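# Jimero: motion planning and grasp tooling for a small bench cell

*Reviewed 5 May 2024. Version tested: the current stable release, self-hosted, research licence.*

Jimero is the planning and execution stack from Trutari. It takes a robot description, a scene and a set of grasp candidates, and returns timed joint trajectories that it will also stream to the arm. Perception is left to a separate package, Honorato, which Trutari sells alongside it and which most buyers will end up running. I tested both at our Bonwood workshop on a light arm with a printed two-finger gripper, picking small mechanical parts off a cloth surface.

The short version is that the planner is good, the controller is good once you have replaced its defaults, and the scene tooling needs work.

## Installation

Jimero ships as a container and as a set of system packages. Use the packages. The container works, but it cannot get real-time scheduling without elevated privileges, and the documentation only mentions this in a footnote on the tuning page. With the packages installed on a patched kernel, the streaming loop held 200 Hz with no missed cycles I could find in the logs. In the container on the same machine it dropped cycles whenever the camera drivers were busy.

The robot description importer accepted our model on the first try, including the mimic joint on the gripper. It rejected two of our collision meshes for having open edges and named the offending files, where other importers I have used accept the mesh and fail later at query time. Convex decomposition is built in and has one parameter, a volume tolerance. The default is too coarse for a lattice-bodied gripper: it fills the openings and adds material on the outside as well, so the planner refuses low approaches that are physically fine. Tightening the tolerance fixed this at a modest cost in query time.

## Planning

There are two planners, a sampling planner for free-space moves and a local optimiser for approach and retreat segments. You can call either directly, but the intended use is a task template that chains them. The template for a top-down pick is a short YAML file with named stages, and each stage can carry its own velocity scale, collision padding and list of permitted contacts.

Permitted contacts are handled well. They are declared between named links and named objects, and they expire at the end of the stage. If the finger pads may touch the gear during the close, that permission is gone in the next stage unless it is declared again or the object has been attached. I have lost time on other stacks to a contact exemption left switched on, after which the planner happily drives the wrist through the thing it was meant to lift.

Planning near long, low obstacles is the weak point. The bench had a length of aluminium extrusion lying across the cloth with a large blue spur gear next to it, and the clearance on the rail side of the gear was small. The sampling planner found a path every time, but the paths were not consistent from one call to the next, and a few took the elbow through a needlessly wide swing. Seeding from the previous solution is supported and helps a great deal. It is off by default.

## Grasp selection

Candidates can be supplied by hand, generated from a mesh or passed in from Honorato. The mesh generator scores on antipodal quality alone, and for a spur gear this gives a poor ranking. The rim produces plenty of high-scoring pairs across the thin disk, none of which I would choose with printed fingers. The raised hub is the better feature, with a thick curved side wall and a bore that gives a clean centre to align on.

To make it prefer the hub I had to write a region weight, a small Python callback that receives each candidate and returns a multiplier. It came to eight lines. The interface is clean and the callback is hot-reloaded, so tuning it is quick. A paint-on weight in the viewer would be quicker, and the older release had one.

Workspace camera, fixed camera, wrist camera.
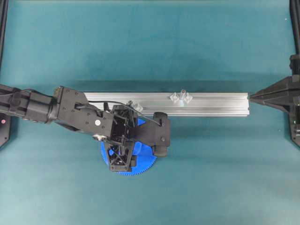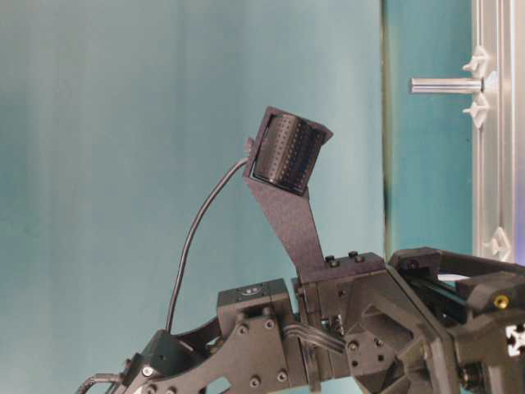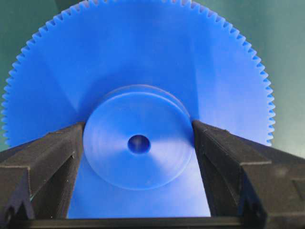
With the callback in place, the ranking settled on hub grasps with the fingers approaching from either side, and I stopped hand-editing candidates. The remaining variation was in rotation about the gear axis. Jimero treats that as a continuous free parameter if the object is flagged as axially symmetric, and it uses the freedom sensibly to stay away from joint limits. Teeth are ignored under this flag. If your task needs the gear to mesh with another one, leave the flag off and supply the tooth pitch as a discrete symmetry.

## Perception

Honorato takes any number of calibrated colour streams and returns object poses with covariances. Calibration of the fixed camera was uneventful. Hand-eye calibration for the wrist camera is a guided routine that picks its own poses, and it asked for one that would have put the cable under tension. There is no way to veto a pose. You can only abort and reseed, and I did so more than once.

Pose quality on the gear was good from the wrist and adequate from elsewhere. A saturated blue part on teal cloth is not a hard segmentation problem, so I put little weight on that result. Orientation about the axis was unreliable, as one would expect from fine uniform teeth, and the reported covariance reflected this correctly. I would sooner have a large honest covariance than a small wrong one.

Small translucent parts are another matter. The frosted white fittings we use with the extrusion were detected intermittently, and when detected their height was often wrong by enough to matter. Trutari's documentation recommends diffuse lighting and a dark background for such parts. The lighting change helped. I did not change the cloth.

Black parts against the black gripper were poorly separated at the wrist. Honorato can mask the robot's own geometry using joint state, and you want this turned on – but the mask is rendered from the decomposed collision shapes instead of the visual mesh. A coarse decomposition therefore also hides part of the object between the fingers. It took me an afternoon to connect the two settings, and nothing in the manual does so.

## Execution and logging

The default controller gains are soft and the default contact threshold is high. On a light arm the result is a slow, springy close that can rotate the part before both fingers are loaded. Raise the gains, lower the threshold, and set the close stage to finish on force instead of position.

I ran 1,517 pick attempts with the tuned settings. Of these, 46 ended in a fault or a dropped part. Most of the faults were pose errors on the translucent fittings, and a handful were the planner timing out with seeding disabled, before I knew to enable it. I have not separated the results by part, so the total should not be read as a benchmark.

Logging is the best component in the package. Every attempt writes one file containing the scene, the candidate list with scores, the chosen trajectory, the commanded and measured joint states and the synchronised camera streams. The replay tool opens that file and lets you re-plan from any stage with altered parameters, offline. I found the decomposition problem this way. Files are large, and there is no retention policy, so put the log directory on its own volume.

Timestamps deserve a warning. Camera frames are stamped on arrival at the host unless the driver exposes a hardware clock. Ours did not, and the wrist stream lagged the joint states by a visible amount in replay. There is a per-stream offset field to correct it. Set it before collecting anything you intend to train on.

## Support and licensing

The research licence covers one cell and any number of offline machines. Bug reports go through a tracker that customers can read, which saves duplicate work. I filed three. The open-edge mesh message was reworded in the following point release, the calibration veto is listed for September, and the report on masking geometry is still unassigned.

## Settings I would change on day one

- Volume tolerance: tighten it for any gripper with an open structure, then check the result in the viewer.
- Planner seeding: on.
- Close stage: terminate on force.
- Self-mask: on, after the tolerance is fixed.
- Stream offsets: measured for each camera and written into the cell file.

We are keeping Jimero on the Bonwood cell. Honorato stays on trial until the masking report is dealt with, and for the translucent fittings I am going back to a fixed nest and taught positions.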